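README: Nestero hat pattern files, second release

By the Nestero pattern desk
5/7/25
4 min read

Nestero is a set of sewing patterns for soft hats. This file explains what is inside the folder, how the sizes are made, and which mistakes we already know. Please read it before you print, because the old release used another seam allowance and the pieces of the two releases do not fit together.

## What is in the folder

- `patterns/` has 18 patterns as PDF, one file for each hat
- `sizes.csv` has the finished measures for every size
- `fabric_notes.csv` has our remarks about the cloth we tried
- `old/` has the first release, kept only for people who started a hat with it

The patterns are berets, bucket hats, caps without a brim and two turbans. There are no straw or felt hats. These need a block and steam, and our instructions would not help you.

## Sizes

All measures are in millimeters. The head size is taken over the ears and across the middle of the forehead, with the tape flat but not pulled. If you are between two sizes, take the bigger one and put a ribbon inside.

The seam allowance is 10 mm everywhere, also on the crown. In the first release the crown had less, and many people wrote to us that the curve was then hard to turn. The allowance is already drawn in the pieces. Do not add it again.

Each PDF has a test square on page one. Print this page alone and measure the square with a ruler. If it is too small, your printer is set to "fit to page".

## Columns in fabric_notes.csv

`cloth` is the name the shop used. Names are not the same in every country, so look also at the weight.

`weight` is grams per square meter. For the berets we did not go over 400, and at this weight the band was already difficult under the presser foot.

`source` is the shop. Most rows say Hegedűs or Lerex. An empty cell means that the cloth came from our own shelf and we do not remember where we bought it.

`shrink` is yes or no. We washed one piece of each cloth before cutting and wrote only if it became smaller, so please do your own test if you need a number.

`remark` is free text. Some remarks are still in Hungarian. We are translating them slowly.

## Drying and keeping the shape

A beret should dry flat on a towel. For the turbans and the caps we prefer a round support, so the crown does not get a fold in the middle.

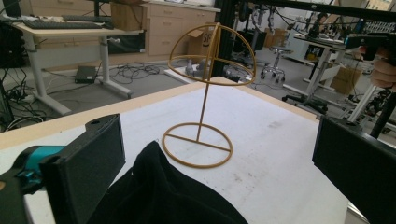

Turn the hat a little every few hours while it dries, and keep it away from the radiator. Dark cotton can leave color on a light towel, so use an old one for the first wash. Do not iron the crown from outside. If you must iron it, put a rolled towel inside and a thin cloth between.

## Known problems

- Beret 2, largest size: the notch on the band is 2 mm too far to the left. Follow the notch on the crown.
- Bucket hat, all sizes: the grain line is missing on the brim. It goes parallel to the center back seam.
- Page numbers of the long turban start again from one after the lining pieces.
- Veltel interfacing is named in three patterns. Any light iron-on interfacing is fine.

## Use

You can sew and sell hats from these patterns. Please do not sell the files. If you change a pattern and share it, write in your file which release you started from.

Contact: Nestero pattern desk | © Nestero | Back to top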